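Desks and Paper: Workroom Gallery

Text and photos by Soledad Barajas

Villa keeps its shared desks in service for as long as the tops stay flat. This page covers surfaces and paper storage in the workroom, as recorded in July. The inventory lists 21 desk positions and 3,293 bound items, most of them notebooks. Captions note condition only. Prices and part numbers are on the Elik sheet.

White top, matte finish, with light scratches and faint grey marks. The near corner has a shallow concave cut where the top meets the light green one. A closed dark grey notebook lies on printed paper, its cover scuffed near the center.

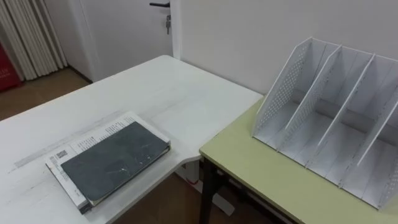
Can scratches be polished out of a matte desktop?
Light ones can be made less obvious with a damp cloth and a mild cleaner, but abrasive polish leaves a shiny patch that shows more than the scratch did. Deep scratches stay until the top is replaced.

Marks from pencil and shoe rubber come off with Dustico wipes, two passes, then a dry cloth. Tops are inspected at 800 hours of use and graded 1 to 4. Grade 2 is the usual result for a desk used mainly for writing.

Height-adjustable desk, white top with rounded corners, two column legs on long flat feet. The near leg carries a round blue label with the letter A. Books are squared into a small stack toward the far end, with an upright file organizer at the back.
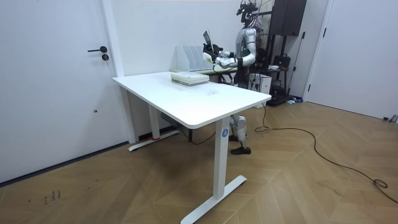

Bound items go back to the shelves at 5 p.m. Anything with a loose spine is set aside for Stitora, which resews in batches and returns them with a dated slip inside the back cover. Slips should be left in place.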